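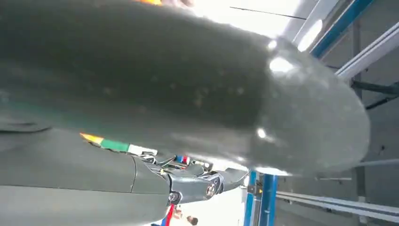

Keegan Tawhiri wants to know why a green thing can have a white spot on it when no one has painted the spot there. He noticed it first on a green apple, and then he began to see white spots on many other things.

It is a very good question, and painters have thought about it too. The spot is called a **highlight**. It is a small reflection of a lamp, a window or the sun.

## Two ways for light to come back

When light falls on a thing, a part of it goes a tiny way into the surface. Inside the paint or the skin of the apple, some colors are taken away. The light that comes out again has the color that is left over. From a green apple, mostly green light comes out, and it goes in all directions. For this reason you see the apple green from every side.

Another part of the light does not go inside. It bounces off the top of the surface, like a ball from a wall. This light keeps the color of the lamp. If the lamp is white, the bounced light is white also, and it makes a white spot on the green.

Both things happen at the same time, in the same apple.

## Why the spot is small

On a flat mirror the lamp can look quite big. On a round thing it looks small, and there is a reason for it. Each little piece of a curved surface is turned in its own direction. Only a few of these pieces are turned in the right way to send the light of the lamp into your eye. The others send it to the ceiling, to the floor or to your neighbor.

Look at the dark green curve at the top of the page. There is a bright white highlight near the rounded end, and lower on the same curve there is a smaller glint.

A thing can have more than one highlight. If there are two lamps in the room, you can often find two spots.

## Shiny and matte

A shiny surface is very smooth. A **matte** surface has very small bumps, and they may be too small to feel with the finger. The bumps throw the light in many directions, so the highlight becomes wide and weak, or you do not see it at all. The gray panel under the green part has a matte finish.

Chalk is matte. A wet spoon is shiny. A stone from the beach at Tipoki can be both: it is matte when it is dry, and it becomes shiny when you put it in water, because the water fills the little bumps.

## Try it at home

You need a shiny apple or a plastic ball, a desk lamp and a dark room.

1. Put the apple on the table and turn on the lamp.
2. Find the highlight.
3. Keep the apple and the lamp still, and walk slowly to the left. Watch where the spot goes.
4. Put a finger on the spot, and walk again. Is the spot still under your finger?
5. Rub a little flour on the apple and look once more.

Do not look straight into the lamp, and never use the sun for this experiment.

Isla Stubbs did it with a red ball and says that the spot followed her. It moved because her eye was in a new place, and other pieces of the ball were now sending the light to her.

## One strange case

Gold and copper do not follow the same rule. Their highlights are a little yellow or orange, even under a white lamp. Metals change the color of the light already when it bounces. Compare a copper coin with a brown button, if you have both of them.

**Words to remember:** highlight, matte, reflection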